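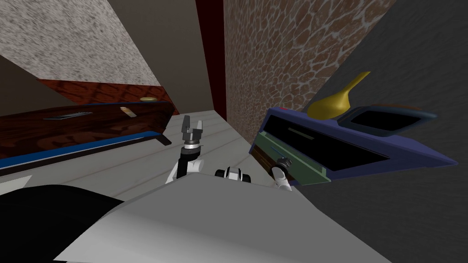
Smoke odor removal

Smoke odor removal is the part of fire cleanup that deals with the smell left behind once the fire is out and the visible damage has been hauled away or wiped down. It is sometimes called deodorization, and in the trade it is usually treated as a job of its own, with its own tools and its own place in the order of work. Homeowners are often surprised by how much of the total effort it takes up. A small stove fire that scorches one wall can leave a smell in every closet of the house, and it is the smell, more than the scorched wall, that people tend to remember years later.

Why smoke smells linger

Smoke is a mixture of gases, tiny droplets and solid bits too small to see one at a time. When something burns, the heat pushes this mixture outward and upward, and it travels wherever the air will carry it: up stairwells, behind outlet covers, through the gaps around pipes, and into ductwork. Warm smoke moves toward cooler surfaces, so the backs of closets, the outside walls and the insides of cabinets often hold more residue than a person would guess from their distance to the fire.

Once it lands, the residue keeps giving off odor for as long as it stays there. Heat and damp weather make this worse. A house that seems fine in a dry spell in January may smell strongly again in May, when the walls warm up and the air turns sticky. Families who think the smell has come back are usually noticing residue that was there all along.

Soft and open materials take in the most. Carpet padding, mattresses, unpainted wood, ceiling tiles and insulation all have a great deal of surface hidden inside them. Glass, glazed tile and metal take in very little and can usually be cleaned with a cloth and the right detergent, though metal should not be left waiting too long, as some residues are acidic and will pit or tarnish it.

Kinds of residue

Cleaners generally sort smoke residue by what burned and how hot it burned, and the sorting matters a good deal to what happens next.

Dry smoke comes from fast, hot fires burning paper or wood. The soot is powdery and does not smear much. It can often be lifted with a vacuum and a dry chemical sponge before any liquid touches the surface.

Wet smoke comes from slow, smoldering fires, often with plastic or rubber in them. It is sticky, it smears at the lightest touch, and its odor is strong. Wet smoke jobs are among the longest in the trade.

Protein residue comes from burned food, most often a pot or pan of meat left on the stove. It is nearly invisible, a thin yellowish or clear film, and a room can look perfectly clean while smelling dreadful. It also discolors paint and varnish over time. Many a kitchen has been repainted with the film still in place, only for the smell to work its way through the new coat.

Furnace soot, sometimes called puffback, comes from a misfiring oil burner. There may be no fire damage at all, but the heating system will have carried an oily soot to every room with a vent.

A building can hold more than one of these at once. A living room fire may begin as a smoldering cushion and end as a hot, open blaze, and the wall above the sofa will show a little of each.

Order of work

The rule that most crews learn first is that the source has to go before the air is treated. Anything charred beyond saving is taken out, along with the debris that fell from it, and loose soot is vacuumed with a filtered machine. Only then are surfaces washed. Deodorizing a room that still has burned material in it gives a few pleasant days at best.

After removal comes cleaning, and there is simply no way around how slow it is. Walls are commonly washed from the bottom up, so that dirty water does not run down over dry soot and leave streaks, and then ceilings are done. Light fixtures come down. Drawers come out of dressers, and the undersides and backs are cleaned along with the fronts. Window tracks, door tops, the hollow spaces under bathtubs and the insides of curtain rods are all places where a faint smell likes to hide — and an experienced technician will have a private list of several more.

Ductwork is normally left sealed off until the rooms are finished, or is cleaned first and then sealed, depending on whether the heating or cooling must run during the job. Filters are changed at the start and again at the end.

Only when cleaning is complete does treatment of the remaining odor begin. If the washing was done well, there may be rather little left to treat.

Methods

Ventilation is the oldest method and still the cheapest. Open windows and a few well-placed fans will carry off a good part of a light odor, provided the weather outside is dry. In humid weather the windows are better kept shut and a dehumidifier used in their place.

Air scrubbing draws room air through a series of filters, often with a bed of activated carbon at the end to catch gases. The machines are run around the clock while people work, and they help with comfort as much as with the final result.

Thermal fogging heats a deodorizing liquid into a fine, warm fog. The fog behaves in much the same way the smoke did, and so it finds its way into many of the same cracks. People, pets and houseplants must be out of the building, flames and pilot lights must be put out beforehand, and smoke alarms have to be dealt with, as the fog will set them off. The space is aired out before anyone returns.

Ozone treatment uses a generator to fill a closed space with ozone, which reacts with many odor-causing compounds. It can be effective on contents and in empty rooms, but ozone is harmful to breathe, and it can damage rubber, some fabrics and some artwork. The space must be empty of all living things and thoroughly aired out afterward.

Hydroxyl generators work more slowly, using ultraviolet light to produce reactive molecules in the air. They are gentler on belongings, and a treatment may run for several days.

Sealing is used on structural surfaces that have been cleaned but still hold some odor, such as framing, subfloor and the back side of sheathing. A clear or white sealer locks in what is left. It is a finishing step, and sealing over soot that could have been removed is regarded as poor practice.

Contents and textiles

Clothing, bedding and drapes are generally handled apart from the building. They are sorted, inspected and sent to a laundry or dry cleaner with experience in smoke work, where they may be washed more than once. Ordinary home washing is a gamble, for a hot dryer can set an odor that a second wash would have taken out.

Books and papers are kept dry, brushed clean and placed in a closed chamber for treatment. Upholstered pieces close to a fire are often not worth the cost of saving, while those from distant rooms often are. Food that was exposed to smoke or heat is thrown away, including anything in a cardboard box or with a screw-on lid, and medicines and cosmetics are usually treated the same way.

A worked case

The four-story Gwynne apartment building in Gredbridge gives a fair picture of how a larger job unfolds. A kitchen fire on the second floor was put out within minutes, and the flames reached only 2 apartments. The smoke, however, climbed the shared vent shaft, and odor was reported in 30 of the building's 40 units. The contractor, Pandine, began with the shaft itself, which was brushed down and sealed before any apartment above it was treated. In all, 471 bags of clothing and linens were tagged and sent out to a textile cleaner in nearby Ernby. Most residents were home well before the two damaged kitchens had been rebuilt, and a handful of top-floor closets needed a second visit during the first warm weeks of the following year.

Checking the result

There is no meter in common use that can say for certain that a building smells clean, so the final check is still done by nose. The sense of smell tires quickly, and a person who has worked in the rooms all day is a poor judge. Good practice is to close the building up overnight with the air handling off, then have someone who has been away from the job walk through in the morning. Closets and cabinets are opened one by one. Some crews also warm the rooms for a few hours beforehand, to bring out anything still hiding in the walls.

Any spot that still smells is traced back to its source and cleaned again. Perfumed sprays are kept out of the building until the check is finished.

See also

Soot
Activated carbon
Fire damage restoration
Indoor air quality
Duct cleaning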